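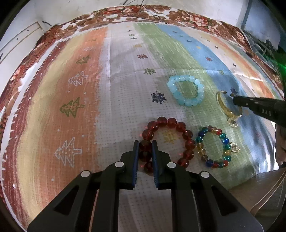
Pre-Market Check: Crochet Toys and Baby Items
Gradeck Craft Hall, checked Feb 20, 2026
Checked by: Pentti Hakala
Maker: Hernán Cusi, trading as Rostis

1. Safety eyes, pull test
Result: FAIL on one, rest OK
Comment: The small fox lost its left eye on the second tug. Hernán says the washer must have been put on backwards. Maybe. The packet says "child safe" in large letters and I have never found out what that is supposed to mean. Embroider the eyes on anything meant for under threes.

2. Stuffing showing through stitches
Result: OK with a note
Comment: The rabbits are tight. The whale was worked with a hook that is too big for that yarn and you can see white at the belly when you squeeze it. "It closes up after washing" is something I hear a lot. Show me a washed one.

3. Limbs, ears, tails
Result: OK
Comment: Pulled every one. Good sewing, ends run back through the body. No complaints.

4. Cords and ties
Result: FAIL
Comment: Baby bonnet ties are 23 inches each. Far too long. Shorten to 8 or less, or switch to a button band, and then the button goes through the pull test too.

5. Pacifier clips
Result: NOT PASSED
Comment: Crochet-covered rings on a cotton cord. The cord looks strong, but there is no test paper for the clip itself, only a line on the seller's web page. Off the table until I see paper.

6. Yarn labels kept
Result: PARTLY
Comment: Labels for the Hesteck cotton are in the binder. The gray yarn in the elephants came from a swap and has no label at all. Hernán is sure it's cotton. I am not, it squeaks. Sell as "fiber unknown" or leave at home.

7. Loose loops that could catch a finger
Result: OK
Comment: Checked the lace blanket twice as I don't trust lace near babies. Holes are small. Still wouldn't buy it.

8. Care tags
Result: FAIL
Comment: Tags say "machine wash." Asked which of these had been through a machine. One rabbit.

9. Table and display
Result: OK
Comment: Escobar wire rack holds steady when bumped. Move the pin cushion and scissors off the front edge.

Retest needed: items 1, 4, 5, 8. Bring the whale.

Reply from maker: Ties will be cut down and the fox is getting stitched eyes. I'll wash the whale this week. The elephants are cotton. H.C.

Noted. P.H.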